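Equipment planning (tabletop robot cells)

Equipment planning for a tabletop robot cell covers the buying, budgeting and scheduling of an arm, its gripper, cameras, table and spares. Usually done before any quote is signed. In small labs often done after, which costs more.

Scope

The arm gets most of the attention and most of the first quote. Grippers, mounts, cables and fingers come in on later orders, often from a diffrent seller. The Lerkmont worksheet, written by Elvia Chávez, splits a purchase into fixed items (arm, table, controller) and wear items (fingers, pads, cables, tabletop covering). Wear items get their own line every year.

Task objects are a third group. Bottles, caps, cups. Cheap, but they get used up and somebody has to reorder.
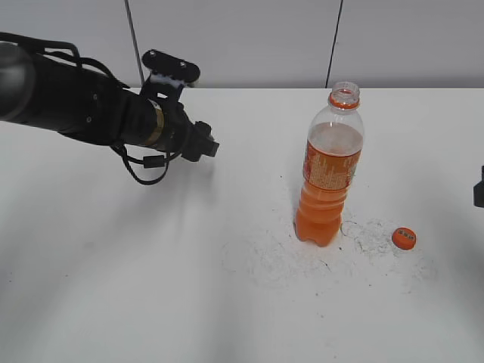 Should a first budget cover one arm or two?
One arm, if the tasks can be done with a single gripper. Leave table space and power for a second, and ask the seller to hold the price on it.

Choosing a gripper

Opening width and fingertip shape first, payload second. A gripper sized for a bottle body may do poorly with a flat part lying on the table. Planners list the largest and smallest object before asking for quotes. Quintanilla sells fingers seperately from the gripper body; Corko bundles them. Bundles look cheaper until the first replacement.

Cameras

Commonly a fixed camera plus one at the wrist. The wrist camera needs a mount, a cable with enough slack for the full reach, and a spare of each.

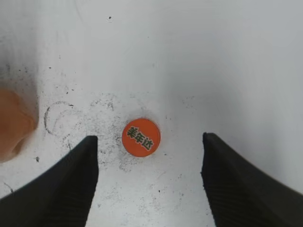
Lead times should be checked per item, not per order. One late bracket holds up the whole cell. Yvonne Mapplebeck's planning notes for Drunatora put arm delivery at around 20 weeks and set aside 67 hours for setup, with 2 spare finger sets on the shelf from day one.

Running costs

Small sums, easy to miss. Cleaning supplies, table covering, replacement cables, operator time. Drunatora keeps a reserve of 1,000 dollars per cell for these. Unspent money goes to wear items at year end.

See also: Gripper selection; Spare parts planning; Lease or buy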